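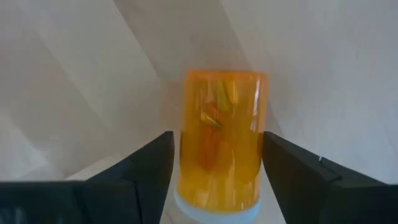 Last updated: 1/22/24
Filed under: Celebrity Homes & Money

Is the Denel mansion really worth £156 million?
We doubt it. The figure comes from a press release by Drastelis, the agency that would quite like to sell it. The house next door went for far less.

Does it have 15 bathrooms?
So the brochure claims. The plans lodged with the council show fewer, unless you count the one in the boathouse and a cupboard with a sink.

Are the taps solid gold?
Gold-plated, at best. A solid gold tap would dent if you leaned on it.

Who are the Khondokar family, and do they live there?
They made their money in shipping and own the place through a company called Deltier. Friends say they stay for up to 4 weeks a year. The staff of 2 we were told about seems very small for a house that size, so take that with a pinch of salt as well.

Can the public visit?
A charity open day was promised for February. We've seen no tickets on sale.

Why do you cover it, then?
Readers keep asking. If you've seen a proper valuation, with a name and a signature on it, send it in and we'll change the first answer.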